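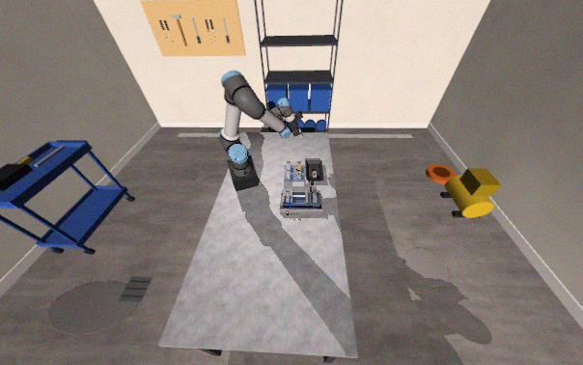
Dagný Lauritsen respondeu:
Com parede escura, rodapé claro, sempre. Tenho assim no corredor há três anos e a única desvantagem é que se vê cada pontapé que lhe dei com o aspirador. Já me cansei de ouvir que «envelhece mal». Eu também envelheço mal e ainda ninguém me pintou da cor da parede.

tintafresca62
Discordo. Rodapé claro ao longo de uma parede cinzento-escura é uma linha de trânsito. Entra-se na sala e fica-se à espera da sinalização vertical. Pintem tudo da mesma cor e deixem o olho em paz.

Desta Wubshet
A pergunta inicial era minha e já vai longe, por isso repito: chão a imitar madeira, castanho acinzentado, paredes escuras, e o rodapé por decidir. O meu cunhado diz que o rodapé tem de ser igual ao chão. O meu cunhado também forrou a casa de banho a cortiça, de modo que peço segundas opiniões.

zedocave
Igual ao chão nunca fica igual ao chão. Comprei o da Jerik, «a condizer» com as réguas da própria Jerik, e ao fim da tarde um puxa para o rosa e o outro para o verde. Reclamei na loja. Responderam que era da minha luz – suponho que devo trocar de sol.

tintafresca62
Isso é argumento para pintar da cor da parede, obrigado.

Dagný Lauritsen
É argumento para não comprar na Jerik.

marcenaria_lenta
A cor pinta-se num sábado. Preocupem-se com a altura e com a folga. Chão flutuante precisa de espaço junto à parede para dilatar, e o rodapé está lá para tapar isso. Em julho fui ver uma sala de 30 metros quadrados onde encostaram as réguas ao reboco. Aquilo fazia uma lomba no meio que dava para ensinar crianças a andar de skate. O rodapé, esse, era lindíssimo.

Desta Wubshet
Folga deixei. Altura pensei em 7 cm, que era o que a Brirkus tinha em promoção.

marcenaria_lenta
Razão tão boa como qualquer outra. Prega à parede e não ao chão, por favor. E não enchas a folga de silicone.

zedocave
E se eu já tiver enchido de silicone? Pergunto por um amigo.

marcenaria_lenta
O teu amigo que compre uma boa lâmina e tire a tarde.

Desta Wubshet
Decidi: claro, quase branco, acetinado. Gastei mais de 62 euros em latas de amostra para chegar à cor com que a madeira já vinha da loja. O cunhado não foi informado.

tintafresca62
Daqui a um ano falamos.

Dagný Lauritsen
Guarda um resto da lata para os pontapés do aspirador.

Contacto | © Fórum Rirley Casa e Obras | Voltar ao topo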